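자주 묻는 질문: 나무 쟁반과 법랑 접시

Gernow 살림 대여점에서 쟁반과 접시를 빌려 가시거나 구입하시는 분들이 자주 물어보시는 내용을 모았습니다. 마지막 수정일은 2024년 7월 29일입니다. 찻잔과 유리병에 관한 질문은 별도 페이지에 있습니다.

쟁반과 접시 기본 사항

쟁반과 접시는 따로 빌릴 수 있나요?

네, 따로 빌릴 수 있습니다. 다만 주문서에서 '상차림 묶음'을 고르시면 쟁반 한 개와 직사각 접시 한 개가 함께 나갑니다. 묶음에서 접시만 빼는 것은 안 되고, 그럴 때는 처음부터 쟁반을 낱개로 주문하셔야 합니다. 낱개 주문은 주문서 둘째 쪽에 있습니다.

묶음에 들어가는 쟁반은 어떤 모양인가요?

모서리가 둥근 갈색 쟁반입니다. 가장자리가 살짝 올라와 있어서 위에 놓은 그릇이 조금 밀려도 턱에서 멈춥니다. 접시는 얕은 직사각형이고 흰색이며, 테두리를 따라 어두운 색 선이 가늘게 둘러져 있습니다. 쟁반 위에 접시를 올려도 나뭇결이 꽤 넓게 보입니다. 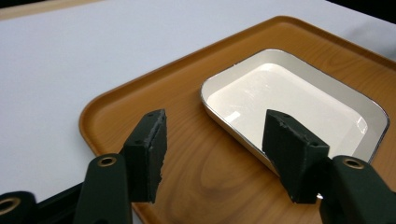

쟁반 이름은 Penden, 접시 이름은 Pîrvu입니다. 문의하실 때 이 이름으로 말씀해 주시면 저희가 찾기 쉽습니다. 예전 안내문에는 접시가 '흰 접시 소'라고 적혀 있는데 같은 물건입니다. 안내문을 아직 다 바꾸지 못했습니다.

나뭇결 무늬를 골라서 받을 수 있나요?

고를 수 없습니다. 대여품은 선반에 있는 순서대로 나갑니다. 구입하시는 경우에는 매장에 오셔서 직접 보고 고르셔도 됩니다. 매장에 나와 있는 수량은 그때그때 다르니 오시기 전에 전화로 확인해 주세요.

쟁반 색이 화면에서 본 것과 다릅니다.

조명에 따라 캐러멜색으로 보이기도 하고 주황빛이 도는 갈색으로 보이기도 합니다. 창가에서 볼 때와 전구 아래에서 볼 때가 다르고, 휴대전화 화면마다도 차이가 납니다. 식탁보나 다른 가구와 색을 꼭 맞춰야 하는 분은 구입 전에 하루 대여를 먼저 해 보시는 편이 낫습니다. 하루 대여 후 같은 종류를 구입하시면 대여료는 물건값에서 빼 드립니다.

접시 테두리에 작은 점이나 까진 자국이 있으면 불량인가요?

대여용 접시에는 작은 자국이 있을 수 있습니다. 법랑은 단단한 곳에 부딪히면 표면이 떨어지기 쉽고, 테두리가 가장 먼저 상합니다. 저희는 바깥쪽 테두리의 작은 자국은 그대로 두고 대여하고, 음식이 닿는 안쪽 면이 까진 접시는 대여에서 뺍니다. 받으신 접시의 안쪽이 까져 있으면 쓰지 마시고 바로 연락 주세요. 다른 접시로 바꿔 드리고 왕복 배송비도 저희가 냅니다.

새 제품으로 구입하신 접시에 자국이 있다면 테두리든 안쪽이든 교환해 드립니다. 받은 날 바로 살펴봐 주세요.

쓰는 동안

쟁반에 뜨거운 냄비를 바로 올려도 되나요?

올리지 마세요. 불에서 막 내린 냄비나 오븐에서 꺼낸 그릇은 표면에 하얀 자국을 남길 수 있고, 이 자국은 닦아도 없어지지 않습니다. 냄비 받침을 깔아도 오래 두면 받침 모양대로 자국이 생긴 일이 있었습니다. 뜨거운 것은 식탁에 따로 받침을 두고 올리고, 쟁반에는 찻잔 정도의 온도까지만 올려 주세요.

접시를 오븐이나 전자레인지에 넣어도 되나요?

둘 다 안 됩니다. 전자레인지는 법랑 그릇 전체가 해당되니 저희 접시가 아니더라도 넣지 마세요. 오븐에 쓸 그릇을 찾으신다면 대여 목록의 '굽는 그릇' 쪽을 보시면 됩니다. 거기 있는 것들은 크기가 더 크고 바닥이 두껍습니다.

접시에 무엇을 담으면 좋을까요?

얕아서 국물이 있는 음식에는 맞지 않습니다. 과자, 썬 과일, 작은 샌드위치, 버터, 손 닦는 물수건을 많이 담으십니다. 단추나 바늘꽂이 같은 바느질 도구를 담아 쓰시는 분도 있습니다. 무엇을 담으셔도 괜찮지만 물감이나 접착제를 담으신 경우에는 반납할 때 말씀해 주세요. 그 접시는 식기에서 빼고 공방용으로 돌립니다.

접시를 쟁반 어디에 놓아야 하나요?

정해진 자리는 없습니다. 다만 들고 옮기실 때는 가운데에 두는 것이 가장 편합니다. 내려놓은 뒤에는 한쪽으로 밀어 두고 남는 자리에 찻잔이나 작은 병을 놓으시면 됩니다. 손님이 앉는 쪽에 빈자리를 두면 잔을 내려놓기 좋습니다. 접시를 옮길 때는 끌지 말고 들어서 옮겨 주세요. 접시 바닥에 모래나 소금 알갱이가 끼어 있으면 끄는 동안 쟁반에 긴 흠이 납니다.

쟁반에 얼마나 무거운 것까지 올릴 수 있나요?

탁자 위에 놓고 쓰실 때는 따로 제한을 두지 않습니다. 들고 다니실 때는 찻주전자 하나와 잔 몇 개, 접시 하나 정도가 적당합니다. 이 쟁반에는 따로 붙인 손잡이가 없다고 생각하시고, 양손으로 짧은 변의 아래쪽을 받쳐 들어 주세요. 한 손으로 드는 것은 권하지 않습니다.

쟁반이 탁자에서 미끄러집니다.

매끈한 탁자에서는 조금씩 밀릴 수 있습니다. 얇은 면 행주를 한 장 깔면 거의 움직이지 않습니다. 고무 매트를 까시는 분도 있는데, 더운 날 오래 두면 매트가 들러붙는 일이 있어서 대여품에는 쓰지 않으셨으면 합니다.

씻기와 보관

쟁반은 어떻게 닦나요?

1. 부스러기를 마른 천으로 먼저 털어 냅니다.
2. 미지근한 물에 적셔 꼭 짠 행주로 닦습니다. 기름기가 있으면 주방 세제를 한 방울만 씁니다.
3. 올라온 가장자리 안쪽은 홈처럼 때가 남는 곳이니 손가락에 행주를 감아 한 바퀴 돌립니다.
4. 마른 행주로 물기를 닦고 세워서 말립니다.

물에 담가 두거나 식기세척기에 넣지 마세요. 쇠 수세미와 연마제도 쓰지 마세요. 결이 진한 부분을 얼룩으로 알고 문지르다가 표면이 벗겨진 쟁반이 두 번 들어왔습니다. 둥글게 도는 짙은 선은 원래 있는 무늬입니다.
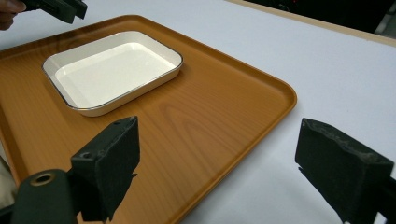
접시는 식기세척기에 넣어도 되나요?

대여품은 손으로 씻어 주세요. 부드러운 스펀지와 주방 세제면 충분합니다. 씻은 다음에는 테두리의 물기까지 닦아 주셔야 합니다. 까진 자국이 있는 곳에 물이 남으면 그 자리에 녹이 생깁니다. 구입하신 접시를 식기세척기에 넣을지는 직접 정하시면 되지만, 다른 그릇과 부딪혀 생긴 자국은 교환 대상이 아닙니다.

접시 안쪽에 카레나 차 얼룩이 남았습니다.

따뜻한 물에 베이킹소다를 풀어 접시에 붓고 한 시간쯤 두었다가 스펀지로 닦으세요. 한 번에 안 지워지면 다음 날 다시 하시면 됩니다. 대여품이라면 지우지 못한 채로 반납하셔도 추가 요금은 없습니다. 철 수세미로 긁은 자국이 있으면 요금이 나갑니다.

접시를 쟁반 위에 올린 채로 보관해도 되나요?

며칠은 괜찮습니다. 몇 달씩 두실 거라면 접시를 내려놓고 따로 보관해 주세요. 볕이 드는 곳에 오래 두면 접시가 있던 자리만 색이 다르게 남을 수 있습니다. 접시를 여러 장 겹칠 때는 사이에 종이나 얇은 천을 한 장씩 끼웁니다.

대여와 반납

요금은 어떻게 되나요?

대여 요금표는 주문서 첫 쪽에 있고, 배송비는 지역마다 다릅니다. 기본 대여 기간은 5일입니다. 받은 다음 날부터 세고, 반납일은 물건을 발송하신 날로 봅니다. 더 쓰고 싶으시면 기간이 끝나기 전날까지 연락 주세요. 뒤에 예약이 없으면 늘려 드립니다.

행사용으로 많이 빌릴 수 있나요?

지금 대여용 접시는 모두 400장이고 그중 한 주문에 내드릴 수 있는 최대 수량은 100장입니다. 쟁반은 수가 더 적어서 전부 87개입니다. 많이 필요하신 분은 날짜와 장소, 대략의 인원을 적어 메일로 보내 주세요. 2월은 졸업 행사가 몰려 일찍 마감됩니다.

씻어서 반납해야 하나요?

음식물만 닦아 내고 보내 주시면 저희가 다시 씻습니다. 대신 물기가 있는 채로 포장하지는 말아 주세요. 젖은 종이가 쟁반에 붙으면 떼어 낸 자리에 자국이 남습니다.

포장은 어떻게 하나요?

받으신 상자와 완충재를 그대로 쓰시면 됩니다. 쟁반은 천 주머니에 넣고, 접시는 종이로 두 번 감싸서 쟁반 위에 엎어 놓습니다. 모서리 쪽에 종이 뭉치를 넣어 상자를 흔들어도 움직이지 않게 해 주세요. 천 주머니가 빠진 채 돌아오는 경우가 많습니다. 주머니도 대여품이니 꼭 같이 넣어 주세요.

깨뜨리거나 잃어버리면 어떻게 하나요?

먼저 알려 주세요. 접시는 떨어뜨려도 통째로 깨지는 일은 드물지만 표면 조각이 튈 수 있으니 맨손으로 쓸지 마시고 젖은 종이로 눌러 모아 버리세요. 음식 옆에서 일어난 일이라면 그 음식은 드시지 마세요. 변상 금액은 주문서 뒷면에 품목별로 적혀 있고, 그 금액 이상은 받지 않습니다.

구입과 그 밖의 질문

대여하던 물건을 그대로 살 수 있나요?

네. 쓰시던 쟁반이나 접시가 마음에 드시면 반납하지 않고 차액만 내시면 됩니다. 이 경우 중고 가격이 적용되고 교환은 안 됩니다.

선물 포장이 되나요?

쟁반과 접시를 같이 구입하시면 종이로 싸고 끈으로 묶어 드립니다. 상자 포장은 하지 않습니다. 카드가 필요하시면 주문할 때 문구를 적어 주세요.

같은 접시로 더 큰 것이 있나요?

Grindedus라는 이름으로 한 치수 큰 접시가 있습니다. 다만 이 접시를 쟁반에 올리면 다른 것을 놓을 자리가 별로 없습니다. 쟁반과 같이 쓰실 거라면 작은 쪽을 권해 드립니다.

답을 찾지 못했습니다. 어디로 물어보면 되나요?

대여와 반납은 Lăcrămioara Zamfir가 맡고 있습니다. 주문 번호와 품목 이름을 적어 주문 확인 메일에 그대로 답장하시면 담당자에게 갑니다. 파손 문의는 상태가 보이는 사진을 한 장 붙여 주세요.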